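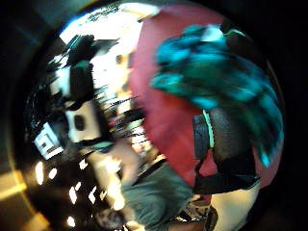 Stores and shelving: spring notes for the Gindanel workroom
21 March 2023

The spring clean of the workroom stores covers the open shelving, the painted panels and the dyed stock. The notes replace the sheet pinned up last year, which still referred to the old racks. Members who keep personal boxes on the shelves should read the section on labels first, as it affects what stays where.

Shelving

The open units are Skavia, the narrow version, with slatted shelves that lift out. Each shelf takes 48 kg when the load is spread across its full width and a good deal less when everything is pushed to one end. Shelves that have bowed are to be turned over and left unloaded until the end of the month. If the bow is still there, the shelf goes on the list for replacement.

The units nearest the windows collect the most dust and get the most light. Both matter for fibre and fabric. Undyed stock can stay there in closed boxes. Dyed stock should not be kept there at all, in boxes or out of them, and this includes the offcuts that tend to gather on the top shelf between classes.

Lift the slats out one unit at a time and wipe each slat on both faces. The undersides hold lint, particularly where the slat meets the rail. A damp cloth is enough for most of it. For the rail itself use a dry brush with stiff bristles, working towards the open end so that the lint falls out and is not packed into the corner. Put the slats back in the order they came out. They look identical but the fixing holes have worn differently, and a slat in the wrong position will rock.

Leave 90 mm between the back of any box and the wall. The previous sheet gave no figure and boxes were being pushed hard against the plaster, with the usual result on the outside wall.

Painted panels

The painted surfaces were done with Usmani eggshell and mark easily in the first few weeks. They have now had the whole winter to harden, so light washing is allowed. Use warm water with a small amount of washing-up liquid, then plain water, then a dry cloth. Start at the bottom and work up – runs of dirty water on a dry painted surface leave streaks that are hard to remove, whereas a surface that is already wet lets them pass.

Do not use cream cleaner. Two of the older panels have dull patches from it and will need repainting. Strong dark colours show this damage far more than pale ones.

Adhesive tape is not to be used on paint. Notices go on the cork strip. If tape has already been used, warm it with a hairdryer on the low setting and peel it back on itself at a flat angle. Any residue comes off with a little vegetable oil on a cotton pad, followed by the washing-up liquid mixture to clear the oil.

Dyed fibre and pile fabrics

Blues and greens have caused most of the complaints about colour transfer, and the cause is nearly always incomplete rinsing at the dyeing stage. The rule for stock entering the stores is as follows. Rinse until the water runs clear, leave the piece in clean water for a further hour, and check that water for colour. If there is any, carry on rinsing. Dry fully before boxing.

For the rub test, press a piece of white cotton against the dyed material and rub it backwards and forwards a dozen times with moderate pressure. Repeat with the cotton damp. A faint mark on the damp cloth is acceptable for stock that will be stored by itself. Anything heavier goes back to the sink.

Loose tufts and carded fibre are stored in lidded boxes, one colour family to a box. Pack lightly. Compressed fibre takes up less room but has to be carded again before use, and the saving in shelf space has not been worth the extra work. Fabrics with a raised pile should be rolled with the pile facing outwards and wrapped in acid-free tissue. Folding leaves a line that steam only partly removes.

Room humidity was above 70 per cent on several mornings in the winter. Until the extractor has been serviced, lids should be lifted and contents checked whenever a box is taken down. Any smell of damp is a reason to empty the box completely and air the contents on the drying rack before they go anywhere near the shelves again.

Moth traps are changed at the start of each term. Write the date on the trap when it is opened. Traps found without a date will be treated as expired.

Labels

All shelf and box labels are moving to the Plakard system. These are white cards in a clear holder, with large bold black lettering that can be read from the doorway. The roll ordered for the workroom contains 2000 cards, so there is no need to reuse old ones or write on the backs.

Each card carries a shelf letter, a box number and the contents in no more than four words. The shelf letter goes on the left and is printed at the largest size. Personal boxes carry the word MEMBER in place of the contents, with the owner's initials below. Cards should sit square in the holder. The clips are slightly loose on the first batch, and a folded sliver of paper behind the card will stop it tilting.

Fix the holder to the short end of the box, never to the lid. Lids get swapped, and most of the mislabelled boxes found in the last check had the right label on the wrong lid.

Handwritten cards are acceptable as a stopgap. Use the permanent marker from the label drawer, as the drywipe pens smear on this card.

Handling and dust

Gloves are available for anyone working with undiluted dye powder or with the older stock, some of which has no record of how it was dyed. Make sure the cuff covers the end of the sleeve. Pale sleeves are best rolled up or covered, and spare overalls are on the hooks by the sink. Watches and wrist straps with rough fastenings should come off before handling pile fabric or loose fibre, as the hook side of a fastening will pull threads and bring half the tuft with it.

Dust from the top down, then vacuum. Fluffy dusters are fine on slats and panels but should be shaken outside, away from the air intake. They should not be used on open boxes of fibre. Wash them separately after use and dry them hanging.

Still outstanding

The step stool has a loose foot and should not be used for the top shelves until it has been repaired. Use the low platform steps from the corridor and return them afterwards.

Blinds for the workroom windows have been priced but not ordered. The choice is between a roller blind in a light-filtering cloth and a film applied directly to the glass. The film is cheaper and needs no cleaning beyond normal window washing, but it cannot be drawn back for colour matching, which is mostly done by daylight. Comments can be left in the workroom book until the end of March.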